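Looking after the grippers at Flandholm

Haris Butt keeps the hand-held grippers going at Flandholm, where people use them to record everyday handling jobs that are later used to train a robot arm. We spoke to him for the spring newsletter in April and asked how a pair is set up and what tends to go wrong.

He looks after the tools from the battery packs to the finger pads. "Most of it is cleaning and cables," he says.

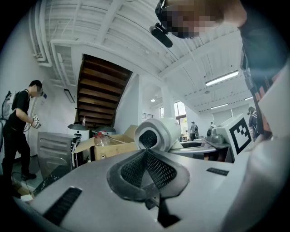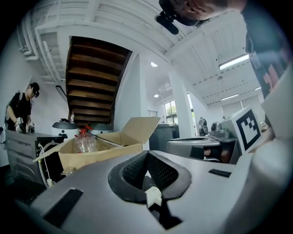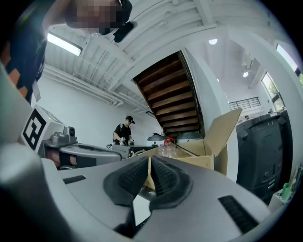

Butt came to the job from Baloch, a lift repair firm, and says the habits carried over. Each gripper has a card with its own number and a column for faults. The one he talks about most is 2204, which has been apart more often than any other.

"The jaw on 2204 used to close a bit late," he says. "You'd squeeze and there'd be a gap before it moved. I changed the spring and it was the same. Then I took the trigger out and the pivot pin was worn on one side. It's a cheap part, but you have to take half the body off to reach it."

The pin came from Ferard, who also supply the screws. He orders both in one go now, having once waited three weeks for a bag of screws.

The finger pads get wiped at the end of every session with a damp cloth and left to dry with the jaw open. He doesn't use solvent. "I tried it on an old pair and they went shiny, and after that they wouldn't hold a spoon." Pads are changed after 60 hours of use, sooner if the rim starts to lift.

The square markers need more care than people expect. A bent or scuffed one means the position can't be read properly, and the whole recording may have to be thrown away. Butt checks that each board is flat and tight in its holder, then wipes the lens with a dry cloth. If a board has been knocked he replaces it and runs the calibration again, which takes him 7 minutes when it goes well.

"I used to try and straighten them. I don't bother any more."

Cables are the other regular job. They fail near the plug, where they get bent most. He leaves some slack at the wrist and asks people to put the backpack on before they plug anything in.

The fault log, which he keeps in a Morenetti notebook with a split spine, has reached entry 1075. It goes back to before he started, and a fair share of the early pages say only "stopped working". He now asks for the gripper number, what the person was doing and whether the light was on.

Next on his list is a second test stand, so that two grippers can be opened and closed side by side and compared. He has the base plate and is waiting for the clamps.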